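Hotlow: background performers wanted
Flutach Pictures, second unit. Shoot: July 2019, Lerneck. 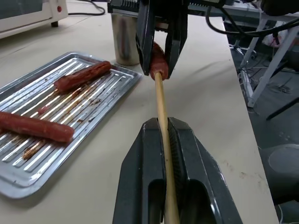 Several applicants from the June call asked whether the stadium days are paid at the same rate as the street days. They are.

We need 80 adults for the crowd in a feature-length boxing drama. Five shooting days, nights included. No lines. Previous screen work is not required. Continuity applies, so hair must stay unchanged throughout.

Send height, collar size and two plain photographs to Kadrić Casting, quoting reference 862.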